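Where Does the Water Go on a Space Station?

Posted November 6, 2019
Drusell Space Pages for Young Readers

Water is heavy. Pick up a full bucket and you can feel it. Sending heavy things into space takes a lot of rocket fuel, and rocket fuel costs a lot of money. That is why astronauts who live on a space station can't just ask for more water every time they are thirsty. They have to use the same water again and again.

How much water does a person need?

You drink water every day, and there is also water in your food. Then there is the water you use to wash your hands, brush your teeth, take a shower and flush the toilet. At home most of it goes down a drain and you never think about it again.

On a space station there are no showers and no running taps. Astronauts wash with damp cloths and a little soap that doesn't need rinsing. They clean their hair with a special shampoo and rub it dry with a towel. They use much less water in a day than a person on Earth does.

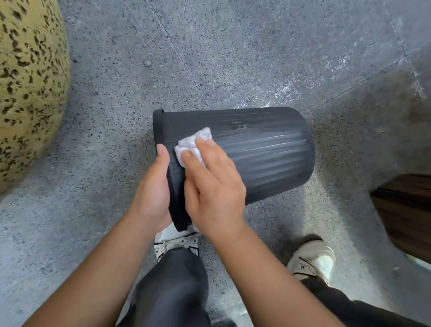

Even so, small amounts add up. Let's imagine a station called Ketham that has 800 gallons of water on board. If the crew used 20 gallons a day and threw it all away, the tanks would be empty in 40 days. If they cleaned the water and used it again, the same tanks could last for a very long time.

Why water acts so strangely up there

Inside a space station, people and things float. The station and everything in it are falling around Earth together, so nothing gets pulled to the floor. Water doesn't run downhill, and it won't stay in an open cup. It pulls itself together into round blobs that drift through the air.

Water also likes to cling to things. If an astronaut squeezes out a wet cloth, the water does not drip. It stays wrapped around the cloth and the hands like clear jelly. This is called surface tension. You have it on Earth too — it is what holds a drop of water together at the end of a tap. 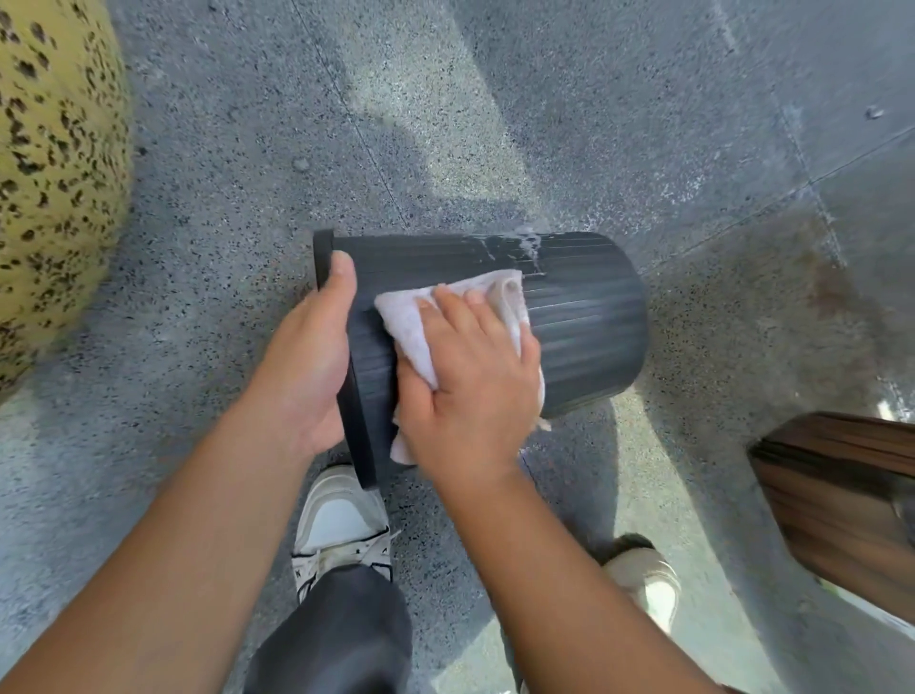 Do astronauts drink the same water twice?
They drink it many times over. Sweat, the damp air they breathe out and even their urine are collected and cleaned until the water is safe to drink.

How the cleaning works

First, fans pull the air in the cabin over cold metal. The moisture in the air turns into drops on the metal, the way a cold glass gets wet on a summer day. Those drops are collected.

Urine goes to a different machine. It is warmed so that the water in it turns to vapor, and most of the dirty part gets left behind. The vapor is cooled back into water.

Then the water from both places is mixed together. It goes through filters that catch hair and dust, and through other materials that trap things too small to see. Last of all, germs are killed and the water is tested. If it doesn't pass the test, it goes back through the machine.

What about the Moon?

There is ice on the Moon, mostly near the poles, in deep craters where the Sun never shines. People who live there one day may be able to dig it up and melt it. They would still clean and reuse their water, as digging in the dark and cold would be hard work.

Words to know

Filter — something that lets water through but stops dirt.
Vapor — water in the form of a gas.
Surface tension — the pull that holds the outside of a drop together.
Crater — a bowl-shaped hole made when a space rock hits the ground.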